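3. Materials and Methods

3.1. Study sites

The study was carried out in the two residential blocks of the Grediven estate, which were built by the same contractor with the same kitchen plan. In the first block the counters and the floor were finished with natural stone. In the second block the owner had chosen a painted finish for the counters and a simple tile for the floor. Both blocks have the same orientation and the same size of windows, so the daylight reaching the kitchens can be compared without a correction for the building itself.

The question of surface finish in small kitchens was already discussed by Nyitrai in her earlier work on rented apartments, where she found that tenants complained more often of "a dark corner" than of a dark room. We took this observation as our starting point. In most lighting surveys the kitchen is measured at one point in the center, at the height of the counter, and the result is given as one value. Such a value tells us very little of the place under an overhanging counter or next to a heavy stone element, and exactly these places are named by the tenants when they are asked where they do not like to clean or to work.

3.2. Selection of households

Letters of invitation were sent to all households in both blocks in March. In total 69 households agreed to take part. Households in which the kitchen had been rebuilt after the first occupation were excluded before this number was reached. The participants received no payment, but each of them was given a printed report of the light conditions in the own kitchen at the end of the study.

The interviews were conducted by Tímea Csonka in the language of the participant. Each interview followed a fixed list of eight questions, and the participant was free to add comments after the last one. The comments were written down by hand and typed on the same day. We did not record the voice, as several participants had said in the first contact that they would not like it.

3.3. Description of surfaces

For every kitchen we noted the color and the pattern of the large surfaces. We used four classes: plain light, plain dark, patterned light and patterned dark. A surface was called patterned when veins, grain or spots could be seen from a standing position. Marble with clear veins was therefore always put in one of the patterned classes, also when the veins were thin. White counters and white cabinets without a visible grain were put in the class plain light. The classes "patterned dark" and "plain light" are illustrated in Figure 2.

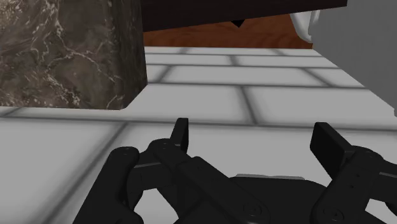
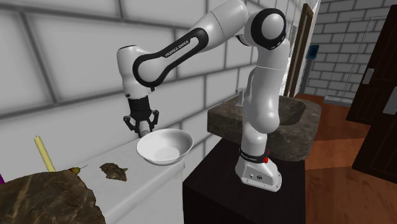

Figure 2. Surface classes in computer-rendered interiors. Patterned dark: dark brown marble with white and pale gray veins. Plain light: white countertop cabinet with a white bowl.

Two persons made the classification independently. When they did not agree, the kitchen was visited again and the class was decided on the spot. Most of the disagreements concerned old light stone with weak spots, which looked plain in the evening and patterned in the morning. In these cases the morning impression was used. We are aware that this rule is somewhat arbitrary, but it was applied in the same manner in both blocks.

3.4. Light measurements

The illuminance was measured with an Akeo hand meter, which was checked against the reference lamp of our laboratory before and after the measuring period. In each kitchen we measured at the center of the counter, at the inner edge of the counter, on the floor below the front edge, and in the corner which the participant had named as the darkest. The curtains were opened and the electric light was switched off. On days with fast moving clouds the measurement was postponed, because the values under such a sky change more quickly than the meter can be moved from one point to the next.

For the statistical treatment we used the ratio between the darkest corner and the center of the counter, following the procedure of Ostrowski. The ratio has the advantage that the weather of the day has a smaller influence on it than on the absolute value. Values at the center above 2000 lux were found only in kitchens with direct sun on the counter, and these kitchens were measured again at another hour.

3.5. Limitations of the method

The method has some weak points which should be mentioned before the results are presented. First, the darkest corner was chosen by the participant and not by the meter. In a few kitchens a darker place was found behind the refrigerator, but it was not used, as the participants never worked there. Second, the reflectance of the surfaces was not measured directly. The Tallance catalogue gives reflectance values for several kinds of stone, but these are valid for new and polished samples, and a kitchen counter in daily use is neither new nor evenly polished. For this reason we preferred to work with the four classes described in Section 3.3, and the catalogue values are used only in the discussion, where the order of the materials is compared with the order which follows from our own ratios.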